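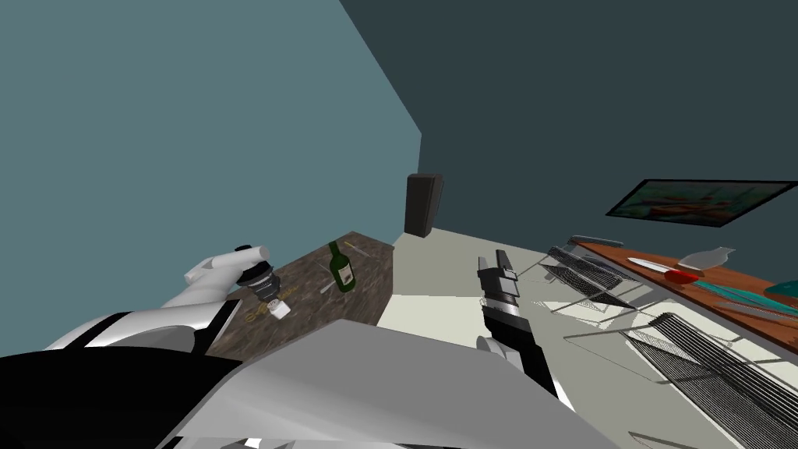 Does the robot get its own station, or are we all going to be working around it? One of our line cooks asked me that in June, before anything had even been delivered, and I didn't have an answer. I run the kitchen side at Pettigrew, a catering outfit that does office lunches and the odd wedding, and I'd been so busy reading about reach and payload that I hadn't thought about where anybody would stand.

So this page is what I'd hand to another kitchen manager who's about to bring in a two-armed robot. It's mostly about the people part. If you want wiring and safety certification, talk to your installer (ours was Clirkier, and they handled all of that).

## Step 1: Write down the boring jobs, with the crew in the room

Don't do this alone in the office. I did, the first time, and my list was wrong. I had "plating" at the top because that's what looks good in a brochure. The crew had "moving racks" and "putting tools back," and they were right.

Get a big sheet of paper and ask everyone for the jobs they'd give away tomorrow. We ended up with 11. Then ask for the jobs they'd be mad to lose. That second list matters more than you'd think! Two of my cooks would have walked if I'd handed off seasoning, and I had it penciled in as a maybe.

Cross out anything that's on both lists. Argue about it later.

## Step 2: Rebuild the kitchen on a screen first

We used a simulator called Pristita, and I was grumpy about paying for it. I'm glad we did. You set up counters and racks, drop in the things you use, and let the robot reach around in there before it ever touches a real bottle.

A few things to get right:

- Put in the mess. Our first layout was spotless, and a spotless kitchen teaches you nothing. Leave a knife out on the board, lay some utensils at bad angles, scatter a few small things on the counter.
- Stand something tall and breakable near the back, like a wine bottle. You'll find out fast whether the arm goes around it or through it.
- Use both sides of the room. If one arm works the counter and the other works the racks, you want to see them going at the same time.
- Wire racks deserve a day to themselves. Thin wires and shadows are fiddly, and there are a lot of ways to put a rack down slightly wrong.

Run each job plenty of times. We did 200 runs of the rack job before I'd sign off, and I moved the racks a little between batches so it wasn't the same setup over and over.

## Step 3: Let the cooks watch and complain

Put the simulator up on a screen during the afternoon lull, say 3 p.m., and leave it running. No meeting, no slides. People wander by with a coffee and start talking.

I got better notes that way than from anything formal. Somebody spotted that the arm's path crossed the spot where we set down hot pans. Somebody else pointed out that the knives were being put away facing the walkway – I'd watched that same run a dozen times and missed it completely.

Write every complaint down where people can see it, and put a line through it when it's fixed. Ours got to 61 before the real machine showed up. Most were small (the height of a shelf, which way a handle should point), and a handful meant redoing the layout.

## Step 4: Decide who stops it, and say so out loud

Everyone on shift can stop the robot. That's our rule, dishwashers and temps included, and you don't have to explain yourself until after service. I put it in writing because newer folks won't hit a button on an expensive machine unless they know for sure they won't get chewed out.

Starting it back up is different. That's the shift lead only, after looking at the counter with their own eyes.

## Step 5: Talk about hours before anyone asks

I left this too late. By the time I brought it up, the rumor was that we were cutting two people, and I spent a miserable week undoing it. We weren't cutting anyone, but the prep shift did change. It starts later now, and the early rack-and-tool work is gone from it, so a couple of people who liked getting out by lunch had to rearrange things at home. One took it fine. One still hasn't forgiven me, and I get it.

If hours will move, say how much and when. If you don't know yet, say that, and give a date when you will.

## Step 6: Start with one job

Pick one from the giveaway list and leave it alone for a month. We chose racks. I wanted to add tool sorting in the second week and got talked out of it, thank goodness, as we were still moving tape marks on the floor.

Keep the old way possible, too. We hung on to our rolling cart from Gakness, and on the days the robot is down, whoever's closest grabs it and goes.

As for that first question: yes, it got its own station, in the back by the racks. The cook who asked picked the spot.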